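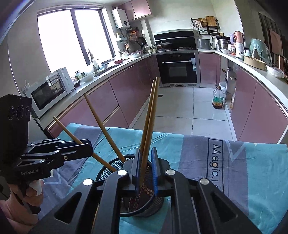
Haiyan Lei

Thread on storing wooden chopsticks upright in a mesh cup on the kitchen table. Mostly about drying, tipping, and tip damage. I changed our setup in November and have enough notes now to write it down.

Previous setup: a glazed ceramic jar with no drain holes, next to the sink. Chopsticks went in from the dish rack when they felt dry. Wood that feels dry on the surface can still carry a fair amount of water in the end grain, and the end grain was what sat on the bottom of the jar.

Result after one summer: gray ends on most of the older pairs, and a ring at the bottom of the jar that came back a week after every scrub. I threw out the gray ones. Boiling them fixes the smell for a while and does nothing for the color.

Current setup: black wire-mesh cup, diamond-shaped openings, smooth rim. It is sold as a pencil cup. The label said Naseri and the shelf tag said "desk organizer." The kitchen version from Vandell costs more and has a solid base, so I skipped it.

The mesh matters more than I expected on the sides and less than I expected on the bottom. Air comes in through the walls. The base of the cup sits flat on a tablecloth, so the bottom openings are mostly blocked by fabric anyway.

Test, such as it was: same batch of chopsticks, washed by hand, shaken once, split between the old jar and the mesh cup. I weighed them on a kitchen scale before washing and again at intervals. The mesh batch started at 53 g dry.

The mesh batch was back to its dry weight by the next morning. The jar batch was still over. My scale reads in whole grams, so I would not quote the difference to anyone. The direction was the same each time I ran it.

Procedure now: wash, shake, lay flat on a towel for 20 minutes, then into the cup. Skipping the towel step leaves damp spots on the tablecloth under the cup. You can see where it has been by the mark.

On the tablecloth. It is the turquoise and grayish-purple striped one with the zigzag lines, and it does not lie flat. A light cup on a wrinkle leans. Pull the cloth smooth under the cup before loading it – an empty cup will sit on a ridge without complaint and go over when the sticks are added.

Lean angle. A chopstick is several times taller than the cup, so it never stands vertical for long. It falls against the rim and stays there. With only a few in the cup they fan out at different angles, and the lowest one does most of the work of pulling the cup over.

Fix for this is either more sticks or more weight at the bottom. More sticks hold each other up. Past a certain point they also stop air moving between them, so I would go with weight.

What I use for weight: a flat steel washer from the Drurkwood hardware counter, 3 mm thick, laid on the base. It covers some of the bottom openings. See above about the bottom openings not doing much.

Do not use a folded napkin as padding at the bottom. I did this for a month to protect the ends. It held water in exactly the place I was trying to keep dry.

Tips up or tips down. Parvaneh Bakhtiari and I have disagreed about this since we shared a kitchen in Beduvstead. Her position: tips down, so hands only touch the thick ends when people help themselves. Mine: tips up, so the part that goes in food dries first and does not rest on metal.

Both positions are reasonable. Tips down also lets thin tips poke through the mesh and catch. Pull one out at an angle and it can shave a splinter off. I have done this twice with unlacquered wood. If your tips are wider than the openings this does not apply.

Current compromise: tips up on ordinary days, and for guests I set the pairs out on rests so no one is reaching into the cup.

Wood type. Ours are plain light brown wood. I oil them lightly with food-grade mineral oil when they start to look pale, wipe off the excess, and leave them out overnight before they go back. Oiling before they are fully dry is worse than not oiling.

Dishwasher: no. The heat raises the grain, and loose chopsticks get through the bottom of the cutlery basket and stop the spray arm.

Quantity. We own 20 pairs and most of them live in a drawer. The cup only gets what the household uses in a day. A full cup looks tidy and means the ones in the middle never rotate out, so they sit for weeks collecting kitchen grease.

Position. The table gets good light from the window on the left side of the kitchen and is well clear of the oven. I tried the counter by the stove for convenience. The mesh picked up a film of oil in a few days, and cleaning oil out of diamond mesh takes a stiff brush and more patience than the convenience was worth.

Cleaning the cup itself: hot water, dish soap, old toothbrush, inside first. Dry it upside down. Check the seam where the wall meets the base, where coated wire usually chips first. Once bare metal shows there you get rust marks on fabric, and it goes back to holding pencils.

Open item: whether small feet under the cup would make the bottom openings useful. Stick-on rubber ones would lift it off the cloth but also give it less to stand on over the wrinkles. Will try it with the washer in place and add to this thread.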